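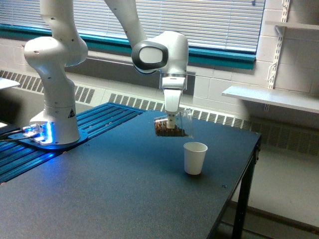

One reader wrote in after our November call to ask whether you need any experience to help with a tasting afternoon, and whether it would matter that she is a slow pourer who likes to take her time over filling a cup. You need none at all, and slow pourers are very welcome!

Lodora is looking for 20 people to join us at the Timaleck rooms and help us settle on a serving size for our new dry snack mixes. You'll pour from one cup into another, stop when it looks like a fair helping to you, taste as much or as little as you please, and then tell us what you thought — in your own words, however many that takes. We do love a long answer.

Sessions last 104 minutes with a good break for tea in the middle, and you'll get a $20 Brandance gift card when you leave, plus a bag of whichever mix you liked best. You should be over 18 and comfortable handling nuts, as several of the mixes contain them. Please don't apply if you have a nut allergy, even a mild one.

To put your name down, send a short note to the Lodora tasting desk, Room 333, Timaleck, by 12th January. Tell us which afternoons suit you and whether you'd like to bring a friend.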